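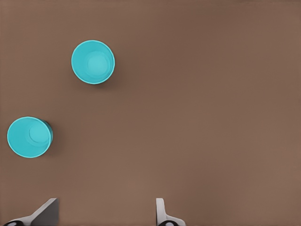

Two cyan cups on a brown tabletop, seen from overhead. Rendered.

May 22, 2018

Sircombe glaze trials, third firing. Mariann wants this written up before the kiln is booked out again, so here goes.

The claim, as a reminder: a long soak at the top end clears up the pinholing in the Vurnia white. Trinidad got this from somebody at the Chauke open studio and has been repeating it ever since. I was doubtful in the first firing and I am more doubtful now.

Bisque was to 1000 C as usual. For the glaze firing we ran two shelves of tiles, 12 tiles to a shelf, all dipped by Imelda from one bucket. Held 20 minutes at the top. Then a slow drop to 800 before shutting off, which was Jocelyn's idea and which I agreed to mostly to keep the peace. I wish I hadn't. If the tiles had come out clean we would have no way of telling the soak from the slow drop.

They did not come out clean. Top shelf looks better than last time, bottom shelf looks the same or worse. Trinidad calls that a partial success. I call it a kiln with a cold bottom, and we knew that already. No cones on the lower shelf again — I asked for them and they were still in the drawer when I unpacked.

Other things that could explain the top shelf just as well:
Bucket was sieved the night before (it wasn't last time).
New bag of clay from Gokach, opened for this batch. Nobody wrote down the lot.
Imelda wiped her tiles with a damp sponge before dipping. Mark Anthony never does.

My money is on the sponge. Dust in the bisque is dull as explanations go, but it costs nothing to check.

Next: same clay, same bucket, half the tiles sponged and half not, mixed across both shelves. Cones top and bottom. No soak, no slow drop. Mariann says the kiln is taken up to July apart from one gap, so we get a single go at it and I'd like only one thing changed.

Also the controller read oddly on the way up, a jump and then flat for a while. Could be the thermocouple. Ask Mark Anthony whether he saw the same on his load.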